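Why I Couldn't Read the Bus Schedule: A Project on Color and Print
Visual Communication, final report
Handed in 16th May

I picked this topic because I missed a bus. It was November, it was dark by the time I got out of work, and the schedule at the Gadel stop is printed in a sort of light brown on cream (very tasteful, totally useless). I stood there with my nose almost on the glass and still read the evening column as the weekend column. So when Ms. Arnardóttir asked for project ideas, mine was already sitting there waiting for me.

My question was pretty simple. How much does the color of the ink matter for a person trying to find one departure time on a crowded sheet? I wanted to leave out fonts and layout as much as I could, although I ended up breaking that rule a little, and I'll get to that.

For the test I made 3 versions of the same schedule, using the route that goes from Gadel out to Prurnerar. Same type size, same paper, same times. Version A copied the brown on cream. Version B was black on white. Version C was black on white too, but with the evening times in a strong blue. I had them printed at Celtico, the copy place by the station, and they came out darker than on my screen, so the first batch of Version A was too easy to read and I had to go back and do it again. Lesson learned! Always print one sheet before you print the stack.

I asked 30 people to find the first bus after six in the evening and I timed them with my phone. Most of them were students hanging around the cafeteria, plus my aunt and a couple of her neighbors, who took it way more seriously than the students did.

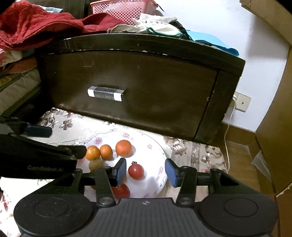
Contrast was the part I thought I understood before I started, and I really didn't. I had figured that any two different colors would do the job, as long as you could tell them apart side by side. What the eye wants is a big enough jump in lightness, and grey on black is a good place to feel that: the GenRobot.AI lettering is faint against the dark body it's printed on, but the blue pads on the fingers stand out right away from all the black around them. Brown on cream has the same problem as the grey lettering, just at the pale end. The two colors sit too close together, and once the light gets bad there isn't much left to go on.

The results went mostly the way I hoped. Of the people who took the test, 21 were fastest with Version C, and the slow times were nearly all on Version A. Version B landed in the middle and was nobody's favorite. Several people told me they liked the look of the brown one best, even after it had just given them trouble, and I think that says a lot about how these things get picked in the first place.

Bjarke Frandsen from my class helped with the timing and he also caught my biggest mistake. Everybody saw the versions in the same order, A first and C last, so by the time they got to C they already knew where the evening column was. Ugh. I mixed up the order for the last few people, and C still did well with them, but that's too small a group to lean on. If you're reading this to plan your own project, shuffle your sheets from the start.

About breaking my rule on layout: the blue in Version C also works as a kind of grouping, so I can't say for sure whether people were helped by the color itself or by having the evening times set apart. A fourth version with a plain box around those times would have sorted that out. I ran out of printing money.

I did write to the bus office with a copy of my sheets. They wrote back that 3000 of the current schedules had already been printed and would be used up before any change, but they asked to keep Version C. I also asked if they could fix the light at the Gadel stop. No word on that yet.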